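HOME TEXTILES 3 - COURSE HANDOUT
Unit: Cushions and small pillows in the tidy room
Instructor: Manee Onsri
Room 449
Updated 11 August 2022

Read this before the practical. Bring the Fliddale care sheet and a pencil. We will cover edges, handling, placing and storage, and the written part is due at the start of the next class.

1. Printed pillows and their edges

A decorative pillow has a face, a back and an edge. Most of the wear we see in class samples is on the edge, mainly at the corners, where people grab it. Piping is a cord covered in a strip of fabric and sewn into the seam. White piping on a dark cover looks sharp but shows hand marks early. 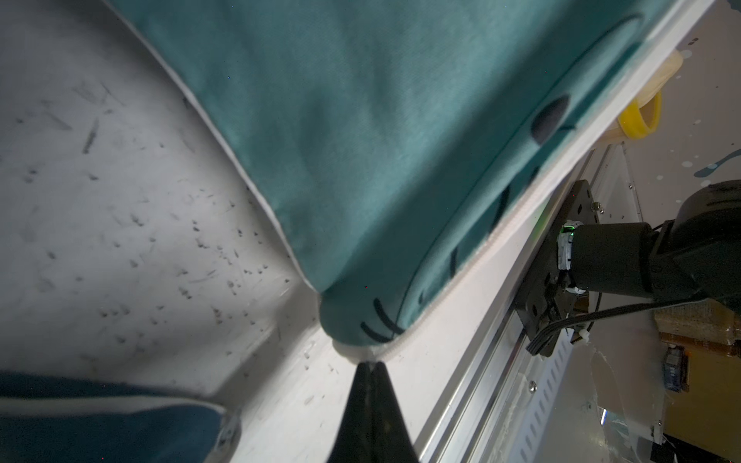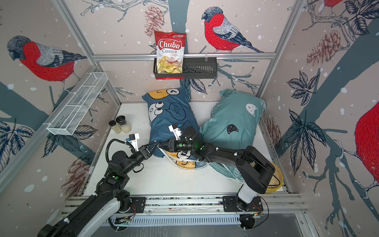

Teal pillow: white piped seam and creased corner (first picture); with the dark blue cartoon pillow at the back of a white tabletop (second picture).

Terms to know: piping, seam allowance, face fabric, insert, fill. You will be asked to use them correctly in the written part.

2. Picking up and moving

Lifting by one corner is quick, and for a small pillow it does little harm if it is done once in a while. Done every day it pulls the fill away from that corner and puts strain on the stitches next to the piping. For a heavier insert use both hands, one under each side.

Do not drag a pillow across a hard surface. Grit marks the fabric and the surface too. Wipe the table first, let it dry, then set the pillow down.

3. Placing two pillows together

Overlap or gap - choose one and keep to it. With an overlap, put the busier print where its main figure can still be read. In the second picture the "WOW!" speech bubble is on the blue pillow and the cat faces are on the teal one. Sketch two other ways to place this pair and note which parts of each print would be covered.

Keep food away from fabric. Chips go on a shelf or in a wire basket, jars stand upright with the lids on, and bowls stay off the pillows.

4. Storage

Store pillows flat, up to 3 in a stack. Use a cotton bag if they will be put away past November. Plastic bags hold moisture. Write the cover size on the tag, as the Inthanon and Dernitz inserts look alike once they are bagged.

Written part: one page on sections 1 and 2, plus your sketches from section 3. Reading is page 78 of the course pack.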